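Help Board > Work & Jobs > Retail

Our store is getting automated ordering and a picking system. What happens to the people on the floor?

milk_tea_shift
Member, 22 posts

Hi all, long post, sorry in advance! I work in the personal care section of a Busulik store, which means toothbrushes, toothpaste, floss, razors, cotton things, all of that. I've been there long enough that I know my pegs by heart. I do the refills, the price labels, the expiry checks, and since last year I also pick the online orders, so half my day is walking around with a basket pulling single items off the hooks for people who are at home on their couch.

In June they told us we're getting the Brelteck system. From what I understood in the meeting (it was a fast meeting) there are two parts. One is the automatic ordering, where the computer watches what sells and decides what comes on the truck. My section head used to do that with a clipboard and a lot of sighing. The other part is for the online orders, and it's a small robot storage thing in the back room that holds the most popular items and brings the bins to one person at a window. They said 484 items will go into it to begin with, and everything else still gets picked from the shelf.

They also said no one is being let go. Okay. But they said it quickly, and then somebody asked about hours and the answer was "we'll be looking at the schedule." I have two evening shifts that I really need, and those are both mostly picking.

So what I want to know from anyone whose store went through this: what did your days look like afterward? Did the hours go down? Is there something I should be asking to learn now, before it comes, so I'm the one at the window and the schedule isn't made without me? And does the automatic ordering work, or do we end up fixing it all by hand anyway? I'm not against it. My knees would love to do less walking. I just don't want to find out from the schedule on the wall.

Thanks for reading if you got this far!

18 people found this useful

Answers (3)

forklift_and_noodles
Member, 9 posts

They always say no one is being let go. Then people leave and don't get replaced, and a year later there are fewer of you. That's how it went at our warehouse, anyway. Get the thing about hours in writing and join a union if you have one.

The machines are fine. Ours jams when the bins are overfilled and you open a door and fix it. You'll learn it in a day.

4 people found this useful

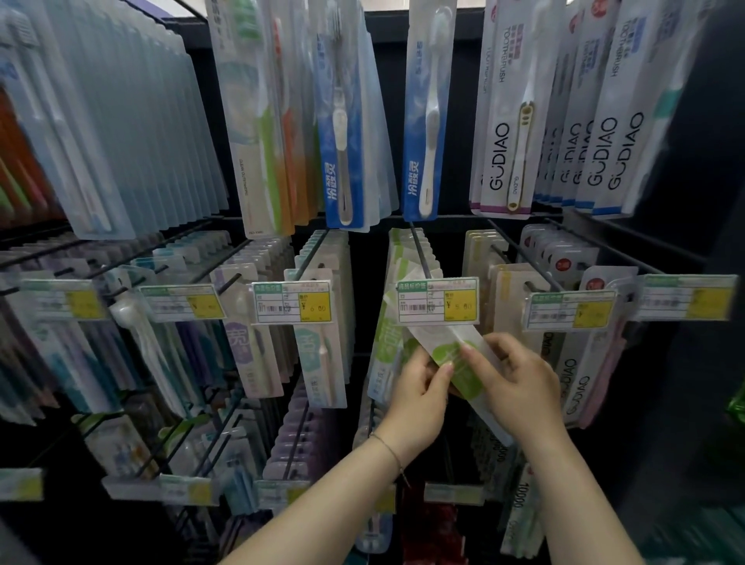 peg_hook_lifer
Top contributor, Retail
Posted 3 Jul 2020

Okay, I can give you a longer one, I've been through this in a store with a section very much like yours — same black racks with the hooks in tiers, same little clear holders with the green and yellow labels, same wall of GUDIAO. We're a Parisi, not a Busulik, and our system came from Nakora, so the buttons will be different from yours, but the job is the job.

Let me start with the part I wish I'd understood, which is what the machine could not see. Our ordering program knew what was delivered and what was scanned at the register, and it subtracted one from the other. That was its whole idea of the shelf. Now think about a hook like the one with the white-and-green packs. There's a stack of matching packs sitting behind that one, all on a single peg, and the price label is up above at ¥ 5.60, and a little to the left there's another label that says ¥ 6.00. A shopper takes one pack off, walks two steps, changes her mind and hangs it on the nearest hook that has room. As far as the computer knows, nothing happened! The stock is perfect. Meanwhile you've got the wrong toothbrush under the wrong price, and the next person is annoyed with you at the register.

So the first month, the ordering was bad. It sent us far too much floss and almost no kids' toothbrushes. My section head wanted to throw the tablet in the river. What fixed it was us, going hook by hook and correcting the counts, which was dull and took every quiet hour we had. After that it got good, and I mean properly good. It's better than my section head ever was with the slow sellers (I would not say this to her face). It noticed that one brand sells in the week after school starts and hardly at all before. She always ordered that one too early.

What it changed for me is that I stopped carrying the order in my head. I used to wake up at night thinking "soft bristle, blue, we're out." I don't do that now. I do miss it a tiny bit, if that makes sense? I was proud of knowing. New people coming in never learn it, they just follow the tablet, and when the tablet is wrong they don't notice. If your managers are any good they'll want to keep somebody around who notices. Be that person and be a little loud about it.

Now the picking, which is the part your evenings depend on.

We have the same kind of setup, robot bins in the back with one window. The things in the bins are the boring fast sellers, the ones that are all in the same box and sit still. Blister packs on hooks were a pain from the beginning. They're light, they slide around on each other, the hanging tabs catch, and when you pull the front one off the peg it comes away crooked and you need your second hand on it so the one behind doesn't come too. In a bin, they all fan out into a mess. We started with 386 items in the robot, and after a while most of the hanging stuff was moved out again and went back to people walking with baskets. I would guess a good part of your section will be the same, so ask which of your items are on that list of 484. It's a completely fair question and the answer tells you more about your evenings than anything said in a meeting.

About hours, I won't pretend. Ours went down. I had five shifts and for a while I had four. The evening picking went from three of us to two, and the person at the window gets through orders at a speed that makes you feel a bit silly with your basket. Then the store started taking more online orders, and some of the hours came back, but they came back as different hours. Earlier starts, mostly, for receiving and count checks. If your evenings matter to you for a reason (school, kids, a second job), say it before the schedule is drawn up, and say it in a message so there's a record. The ones of us who spoke up in the planning stage did okay. The ones who waited had to take what was left over, and I was one of those, so learn from me please.

Things I'd ask to be trained on, if I were you. The count corrections, definitely, and get your own login for it. In our store only two people had the login at first and they were never there in the evening, so we'd find a wrong count and have to write it on a piece of cardboard. Then the bin loading. Everybody wants the window and hardly anyone wants to load, but the loader is the one who knows why the machine stopped, and the loader gets called when it does. I picked up two regular shifts that way. The window itself is easy on your knees, you're right about that, but it's hard on the neck and shoulders — same reach, same turn, all shift long. Ask for a swap every couple of hours. We asked and got it, no fight at all, they just hadn't thought about it.

One more thing, sort of a side note. I was worried I'd be lonely at the window and I kind of was. Out on the floor people ask you stuff all day, which brush for braces, is this one softer than that one, and my favorite part of the job was in there somewhere. I do half and half now and that suits me much better. If they offer you the window full time, try it before you say yes.

Good luck, and come back and tell us how it went!

31 people found this useful

Comments on this answer

milk_tea_shift: This is so helpful, thank you!! I asked about the list today and my manager didn't know there was one, but she's going to find out. Also I would never have thought of the loading. Did you need to be strong for it? The bins look heavy in the video they showed us.

peg_hook_lifer: Not for our section, toothbrushes weigh nothing. Shampoo day is another story. There should be a weight limit printed somewhere, make them show you.

forklift_and_noodles: Shampoo day, ha. Yes.

schedule_wrangler
Member, 140 posts

I'm on the other side of this, I make the schedules at a pharmacy chain, so take it for what it is. I agree with most of the long answer above. Two things I'd add.

First, when a system like this comes in, the person making your schedule usually gets a forecast from it too. Ours spits out how many pick hours it thinks we need for each evening. In the beginning we followed it very closely and that was a mistake on our part. It planned for the picking and left out everything else you do between orders, like straightening the hooks, swapping the labels when prices change, helping the man who can't find the floss. We ran short for weeks. If you can, keep a simple note for two weeks of what you do on those evening shifts besides picking, and hand it over. Nothing fancy, I've accepted one on the back of a receipt. It's very hard for me to cut an hour when I can see what's in it.

Second, price labels. We carry 1022 items in personal care and we still have paper labels in plastic holders, so each price change is a person with a stack of strips. When your store gets automated ordering there may be talk of electronic labels next. That was a bigger change in hours for our floor staff than the picking robot. I don't know what Busulik is planning, I've never worked there, but it's worth asking in the same conversation so you get both answers together.

And on "no one is being let go," I believe your manager probably means it. She may not know what the hours will be herself. I often don't until the first month of numbers comes in. So ask her when she'll know, and then ask again on that date.

12 people found this useful

Comments on this answer

milk_tea_shift: I started the note tonight. I already filled one side of the page and it was a slow evening!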